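3.2 Repair, resale and the age of office computers

The second part of the study follows desktop computers after they leave their first owner. Most work on household and office electronics stops at the point of disposal, and treats a machine that is handed in as a machine that has ended. Our interviews in Norkthorpe suggested a longer path. Many of the desktops handed in at the Kutunby depot were complete, and their owners gave reasons that had little to do with a fault: a lease had run out, an office had moved, or a new operating system would not install.

We use the term "second term" for the period between a machine's first handover and its final breaking down for material. Løken used a similar idea for washing machines, but counted only units sold with a warranty. We count any unit that goes back into daily use, including those given away.

The depot log lists 773 desktop computers received over the study period. Each entry gives the maker, the year on the case label where it could be read, and the route the machine took next. Parts taken out for use in other machines were logged separately, with processors and memory making up most of these entries.

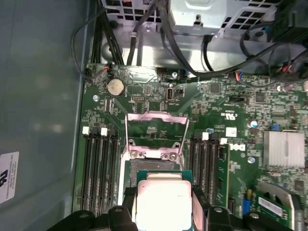

Figure 4. Processor held above the open socket of a desktop motherboard.

Processors were the part most often moved from one machine to another. They rarely fail in office use, and a board from the same product line will often accept a faster model than the one it was sold with. Power supplies were the opposite case. Staff at the depot preferred to discard them after a failed load test, and we found few that had been carried over to a second machine.

We coded the route of each machine in one of four ways: resold whole, donated whole, used for parts, or sent for material recovery. Thiện Triệu and Bendik Løken coded the log independently and then compared results. They disagreed on 12 entries, nearly all of them machines that had been stripped of memory before being donated. These were settled as "donated whole" if the memory had been replaced before the machine left the depot. 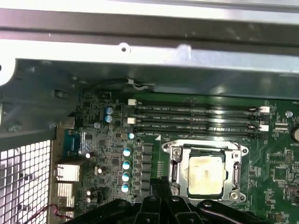
A harder problem was the date of first use. Case labels give a year of manufacture, but large buyers may keep stock in storage for months before it reaches a desk. Where the former owner was an organization, we asked for the purchase record. Where no record was found, we used the label year and marked the entry as estimated. Leaving out the estimated entries did not change the order of the four routes.

We also sent a short survey to people who had received a whole machine, either by purchase or donation. It went to 400 households and small firms in the Clunia district, and about 70 percent replied. The main questions were how often the computer was used, what it was used for, and whether anything had been replaced.

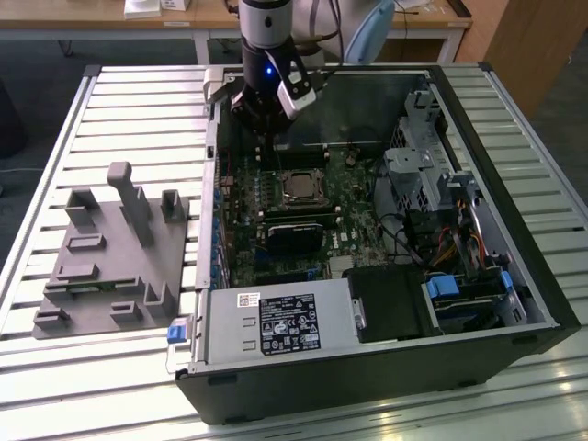 Replies from small firms were shorter and more uniform than those from households. Firms tended to report one fixed use — stock lists, invoices, a shared printer — and few had opened the case. Households reported mixed use and more changes, most often added memory or a larger drive. Several wrote that they had planned to keep the machine only until they could afford a new one, and then had kept it.

These answers should be read with some care. People whose machine failed early may have been less willing to reply, and we had no way to reach those who had moved. Section 3.3 compares the survey with the depot's own record of returns.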